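Sofa-End Clearing Arms: Setting Up, Tidying and Looking After the Seat

We have had the Lirley side-table arm on test since October, on the Dolan rental plan, and a fair number of readers have asked whether it is worth the money and how to get it to behave. These are the tips we have collected so far, most of them from our own use and a few from Apolline Gautier, who has run one for longer than we have and sent us her settings. The prices are at the bottom.

Before you order

Measure the gap between the end of the sofa and whatever stands next to it. The arm needs to sit hard against the sofa end. If you have a lamp or a radiator pipe in the way, deal with that first. Our old table stood a hand's width out and the arm kept stopping short of the far cushion.

Check the table too. A light flat-pack table will rock when the arm stretches out over the seat, and once the table rocks the fingers miss. A solid block with a flat top is best. If yours moves when you lean on it with one hand, it will move under the arm. Felt pads make this worse, so take them off.

You also want a socket on the same side. The lead that comes with the kit is short and stiff, and running it under a rug is asking for trouble.

The Clustbridge set-up program

Dolan supplies the arm with a program called Clustbridge, which lets you build a copy of your room and rehearse jobs in it before the real arm does anything. It takes most of an evening to learn. We skipped it the first time and regretted it.

Set the room up plainly. You need the sofa, the table, the walls nearest to it and any rug. Don't waste time matching the colours of the curtains. What matters is the height of the seat and the depth of the back cushions, as those are what the wrist is likely to catch on. Plump the real cushions before you measure them.

Then put things on the seat. The program has a library of odds and ends, and you should choose awkward ones. A folded blanket teaches you very little. Tools with a long handle and a heavy end are far more useful, and so are flat things that lie close to the fabric.

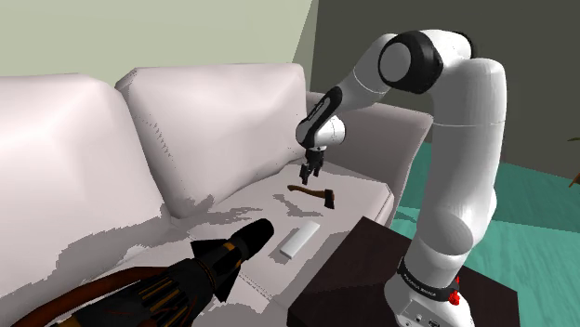

Clustbridge rehearsal: the gripper over the hatchet on the sofa seat.

For long-handled things, the question is where to take hold. The standard setting goes for the middle of the item, and with a hatchet or a hammer that leaves the head hanging low on one side. Move the grip point along the handle towards the head until the tool balances. You can find the spot on a real tool by resting it across one finger. Mark it with a bit of masking tape if you have several to do, and write the distance from the end into the notes box so you don't have to do it again.

Needless to say, a sharp tool has no business on a sofa in the real house. Use the library for those. Put a sheath on anything with an edge before the arm goes near it, and keep to wooden spoons and rulers while you are learning.

Fingers and fabric

Keep the two fingers only slightly open on the way down. People tend to open them wide to be on the safe side, and then one finger pushes into the seat cushion and drags the fabric. On a loose cover you will get a ruck which lasts until you pull it straight by hand.

Set the lowest point of the descent from the fabric, with the cushion at its normal height. A seat that has just been sat on is lower than one that hasn't. Leave it a few minutes after you get up, or add a small allowance.

Flat things are the weak point of the whole product. Anything the size and shape of a remote control can slide away as the fingers close. The answer is to turn the wrist so that the fingers come down either side of the narrow width, and to slow the last part of the descent. Flidska sell ribbed rubber sleeves for the fingers, which we bought and like. They wash in warm water with washing-up liquid. Do not put them on a radiator to dry, as they go hard.

If there are several things on the seat, clear the one nearest the arm first. It is tempting to start with whatever looks biggest, but then the arm is reaching over the small stuff on the way out and back, and something gets knocked down the side.

Check from more than one angle

Clustbridge lets you look at a rehearsal from the gripper as well as from across the room. Use both. From across the room you can see whether the long upper part of the arm is going to foul the wall. From the gripper you can judge how the fingers line up, and you can't do that from anywhere else.
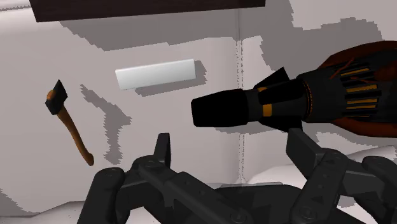
It takes some getting used to, because which way is up depends on how the wrist is turned. Shadows are a help here, even the blocky ones the program draws. If a thing and its shadow are well apart, don't assume it is lying flat on the surface behind it. We leave shadows switched on and turn the other effects down, and an older laptop copes well enough.

Noémie Besnard at Dolan's help desk gave us a useful habit, which is to stop the rehearsal just before the fingers close and switch between views. If the grip looks right from one side and wrong from another, believe the one where it looks wrong. Move the point, run it again, and only then save.

Give saved jobs sensible names. "Sofa evening" and "sofa after children" are fine. We had a list of things called test and test new, and ended up deleting the lot.

Bulky items

Anything with fins, a nozzle or a trailing hose wants handling separately. Hairdryers and small garden blowers are typical. The body is often too fat for the fingers, so you have to take it by a handle or a narrow part, and the hose or flex follows along behind and sweeps everything else off the seat. Coil it and fasten it with a cloth tie first. If you can't, pick the thing up yourself. It is quicker, and the arm isn't built for it.

Cleaning and upkeep

Wipe the white casing with a barely damp cloth and a drop of washing-up liquid. Kitchen spray leaves a film that attracts dust. The black joint covers show every fingerprint, and a dry microfibre cloth is all they need.

Pet hair gets into the finger joints. Switch off at the wall, open the fingers fully and go round the pivots with a dry, soft toothbrush. We do this every 14 days with one cat. Don't oil the joints. The handbook says so twice, and people still do it.

Keep the sockets at the foot of the arm clear of the cushions. Dust gathers there, and the narrow nozzle on the vacuum cleaner will lift it. Pale upholstery next to the table gets grubby from people steadying themselves to reach the switch, so a washable arm cover is a sensible thing to have.

House plants should be moved back out of the swing. We lost two leaves off a rubber plant in the first week.

Cost, and whether to bother

The Lirley arm is £734 to buy through Dolan, with Clustbridge included for 2 years. Renting works out dearer if you keep it past the first year. The Flidska sleeves are £6 a pair and you will want a spare pair.

For a household where someone finds bending and reaching difficult, we would say yes, provided there is another person about to do the setting up. For everyone else it is a slow way to clear a sofa. It is well made and the help desk answers the telephone, but the flat-item problem needs sorting out before we would pay full price. Apolline disagrees and has ordered a second one for the other end of her settee.

If you are returning a rental, take the sleeves off before you pack it. Dolan do not send them back.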